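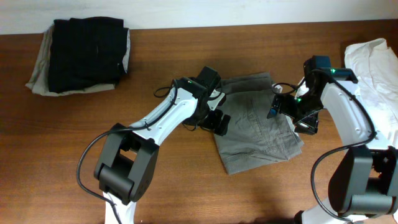
Lumisden Linen and Garment Care will spend part of next year's equipment budget on a second two-arm folding station, the company told staff this month, after deciding against a larger conveyor-fed machine.

The commercial laundry handles uniforms and casual work clothing for hotels, clinics and restaurants. It has been running one station with a pair of tabletop robot arms in its finishing room since spring. The second station is planned for August, when hotel volume usually peaks.

Operations manager Borghild Sjögren said the choice came down to what the laundry washes. Sheets and towels already go through a flatwork folder. Shorts, trousers and shirts do not, and they arrive in mixed loads and many sizes.

"The big machine is faster if you feed it the same shirt all day," Sjögren said. "We don't have that kind of day very often."

The laundry looked at three options. Ratel, which supplied the first station, offered a second pair of arms with grippers and a control computer. Dantas quoted the conveyor-fed folder, which would have needed new floor anchors and an electrical upgrade. Brirwood proposed a lease on arms similar to the ones already in use, with service included but a minimum term longer than the company wanted.

Ratel's bid was accepted. Lumisden did not release the full price of the station, but a budget summary given to staff lists several of the smaller items. A spare set of grippers is down for $3,399. Replacement fingertip pads are $425 a set, and the company plans to buy two sets up front. The work table will be built in-house.

Sjögren said the fingertip pads were left out of the first budget entirely and had to be paid for from the general repair account. Cables were another surprise. The lines that run along the arms have to move freely as the joints turn, and the laundry now keeps a spare for each arm on the shelf.

"Ask what wears out before you ask how fast it goes," she said. "We asked in the wrong order the first time."

Delivery is expected to take 90 days from the date of the order. Ratel will send a technician to set up the arms and will train two operators on each shift. Until the new station is running, the finishing room will keep its present schedule, with the existing arms working from 6 a.m. to 2 p.m. and hand folding after that.

Floor space was also part of the decision. The conveyor-fed folder would have taken over the area where carts are now staged before loading. The second pair of arms will go against the wall beside the first, and only one sorting rack has to move.

The company employs 54 people at the plant, and Sjögren said no jobs will be cut as part of the purchase. Two folding positions that have been open since winter will not be filled. Workers assigned to the new station will load garments, check finished stacks and pull out anything that needs a repair or a second wash.

Some items will stay with hand folders. Sjögren named chef coats with cloth buttons, anything with long ties, and dress shirts that go out on cardboard. The laundry may test the arms on chef coats later, but there is no money set aside for it in this budget.

The company has put off a decision on a third station. Managers will look at repair costs and daily output from both pairs of arms before the following year's budget is drawn up. Brirwood's lease offer remains open for that round, Sjögren said, if the minimum term can be shortened.

Staff with questions about shift assignments at the new station can speak to the finishing room supervisor before the training list is posted in July.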